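Automation at Work, week 3: the operating theatre

Right, if you missed Wednesday, don't panic, most of it is in these notes. Last week was the Drolby warehouse, where the machine took over the walking. Surgery is a much odder case, and I think a more interesting one (I would say that, I spent years in theatre before I taught anybody anything).

Start with who holds the needle. In ordinary stitching it's the surgeon's own hand on the driver, with an assistant a few inches away. Put robot arms in between and everybody's job shifts a bit.

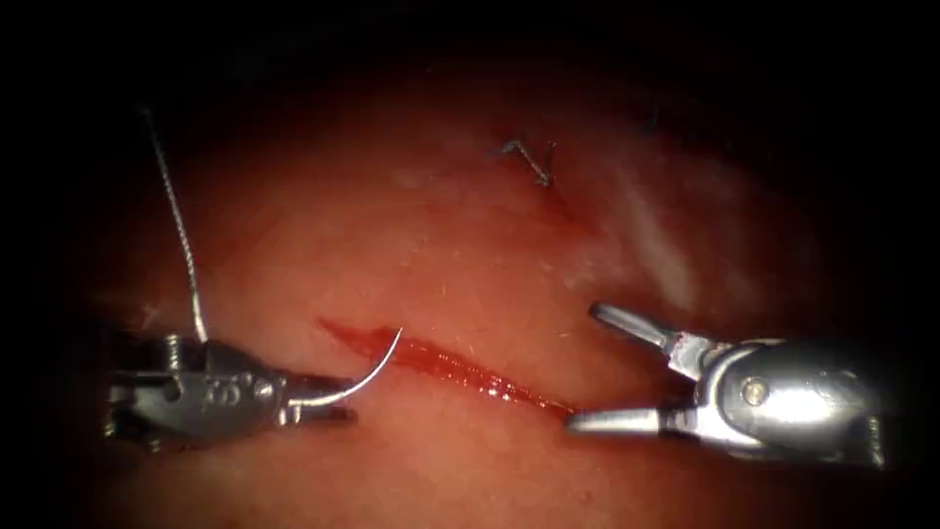
Fig. 1. Curved needle held in the left instrument, jaws of the right one open, earlier stitch above the cut.

Kobina Tetteh came in to talk to us about the assistants, and I'm so glad he did! His point was that they used to learn by standing close and copying hands. Now a lot of that learning has to come off a screen, so the talking matters far more. In the Gerker survey he brought along, 277 theatre staff answered, and the commonest grumble was "I don't know what's coming next".
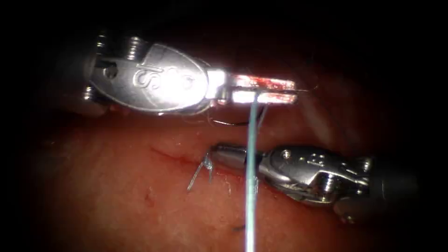 Then there's the feel of the thread. People who've tied knots by hand for years go by the tug of it, and several told Kobina they had to learn to judge tension by eye instead. Is that a lost skill or a swapped one? We argued until ten past four and got nowhere, which was great fun.
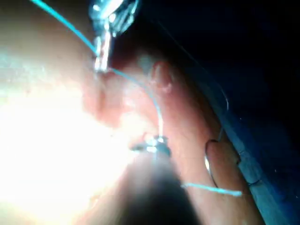

Fig. 2. Blue suture thread and metal instrument tip, close up against a hand.

For next time, read the Carrilho chapter on deskilling (the first half will do) and write me 60 lines on one task at a place you've worked. Who did it before, who does it now, and who gets the blame when it goes wrong? Bring it on paper please, the upload page is still playing up.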